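The telephone by the toilet

Feb 15, 2024

Somebody in the hotel trade once decided that a bathroom needed a telephone, and I have been trying to work out who was ever grateful. Kinnunen, a fittings dealer with a warehouse in Stustness, still lists 13 models for the wall. The cheapest is 32 pounds. The brochure calls it "a mark of the better room". Is it?

I have stayed in a fair few better rooms. The phone is always beige, the cord always coiled, and the cradle always within reach of somebody sitting down. I have used one twice, both times by mistake.

Black tiles get the same sort of praise. Molaveo sells them as easy to live with, a claim I would like to see tested by anyone who owns a tube of toothpaste. Gloss shows every splash, and pale grout draws a grid round it.

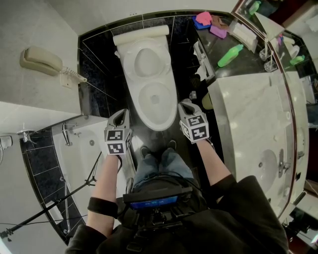

Then there is the marble. A curved top looks generous until you try to stand a bottle, a box of tissues and a washbag on it, and the soap ends up wherever there is room. I'd swap the curve for a plain shelf, and the phone for a second hook.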